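Home Music Film Reviews Features Podcasts Subscribe

The Band Goes Home, Again

Cliltano's new series promises the real story behind the record. I've heard that before.

06/03/2018

The first thing you hear in "Cludembridge Road," the new series from Cliltano, is a kettle. Then a screen door, then a guitar being tuned by someone who clearly already had it in tune. It takes nine minutes to get to a song, and the song is the single.

I don't mean to pick on Cliltano, a good band that has made at least two records I still play. But I've now sat through enough of these homecoming films to know the order of service. There's a drive past the old school. There's a relative in a kitchen. Somebody touches the wall of a club that closed. The album comes out in May, and by a happy accident the journey of self-discovery wraps up the same week.

The series streams only on Pirnard, which also paid for it. Kwok, the company that shot it, has done this for other acts and does it very well. The light is lovely. Cludembridge looks like a town where it's always an hour before dinner. What you won't get from any of the episodes is a clear idea of why the band left, why the second drummer isn't on the new record, or how anyone felt about the long gap before it.

The press notes say the crew shot 61 hours of material. The finished thing runs under two. I kept thinking about the other 59, and whether an argument is in there somewhere. There's one moment in the third part when the bass player starts to say that the last tour was "a bad idea from the first night," and the picture cuts to a river. Pretty river. I'd have taken the rest of the sentence.

Fans will tell me I'm asking for the wrong thing, and that a film like this is a gift to people who already care. Fine. The homecoming show that closes the series drew 2,613 people, a number the notes repeat twice, and the ones on camera look thrilled. The playing is tight and loud. When the horns come in on the old closing number I forgot to take notes. But a concert film used to be allowed to be a concert film. You got 40 minutes of sweat and bad camera angles and you learned more about the band from how they looked at each other during a missed cue than from any voice-over about roots.

I also don't buy the word "documentary" in the ads. The band has a producer credit. The service has one too. The people being asked the questions got to decide which answers stayed in, and that's a long commercial, however nicely it's lit.
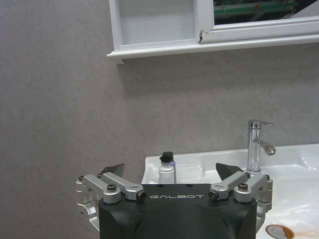
My own test for a music film is whether it lets you see how the record got made. Cliltano's barely does. We get a few seconds of a mixing desk and a lot of walking. I'd trade all of the walking for something as plain as the hardware in the photo, with the bolts sitting out on its silver arms where anyone can find them, and GALBOT across the top in white capitals so there's no doubt whose name is on the thing. Pirnard's logo shows up in the last second of the end credits, after the lawyers. A second season is already being talked about. I'm told there may be a boat.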